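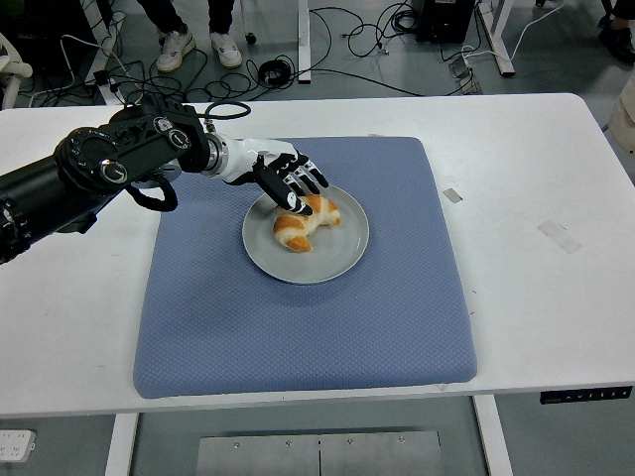 According to Dörte Ehlers, the food industry has waited a long time for a robot hand that can touch a pastry without crushing it, and she wished to see it with her own eyes before she believed it. She was one of 56 guests who came to Ellmont in December for the first open day of the company's new demonstration hall in Wellalstead.

Ellmont develops handling systems for bakeries, canteens and small kitchens. The hall is open to customers, schools and neighbors of the company, and has a surface of 1199 square feet. Until the summer it was used for the storage of spare parts.

The program started at 9:30 in the morning with a short welcome by the managing director, Concetta Pagano. After this, the guests were divided in groups and went from one work table to the next. At each table an engineer of Ellmont explained the task and answered the questions.

Most of the attention went to the table with the baked goods. For this task the company works with a robotic hand with fingers and a thumb, mounted on a black arm. The hand must come down on a croissant on a plate and take hold of it. A croissant is a difficult object. The outside is flaky, every piece has a different form, and the plate can move if the fingers push from the side.

"With a metal part you know the size and you know the weight, and tomorrow it is the same," said Lino Sorrentino, head of the test team at Ellmont. "With a croissant you know almost nothing. We buy them fresh each morning and each morning we must begin again a little bit."

The test team has recorded 1691 grasps with bakery products until now. The goal is to reach 2000 before the system goes to its first trial customer, the bakery and café group Drarkier. The trial will take place in one shop only, outside of the opening hours, and it will be limited to placing products from a plate into a box.

Isauro Medrano, who is responsible for the shops of Drarkier, took part in the visit and spoke with the guests during the lunch. He explained that his company does not plan to replace the sales staff. The interest is in the early hours, when many boxes for offices and hotels must be prepared in a short time and it is hard to find people for this work. He also said that speed is for him still an open point, and that the results of the trial will decide about the next step.

In the afternoon there was a talk by Soudabeh Sharifi on the subject of safety when people and robots share the same table. She presented the rules which Ellmont applies in its own hall and gave time for discussion. Several guests asked about cleaning and about contact with food. The company informed that a washable cover for the fingers is in development under the project name Villa, and that more details will be given when the tests are finished.

The day ended at 4:00 in the afternoon with coffee.

Because of the good interest, Ellmont will repeat the open day in March. The participation is free of charge, but a registration is necessary. School classes are kindly asked to contact the company in advance, so that a suitable time can be arranged.

Press contact: Ellmont, Communication Office, Wellalstead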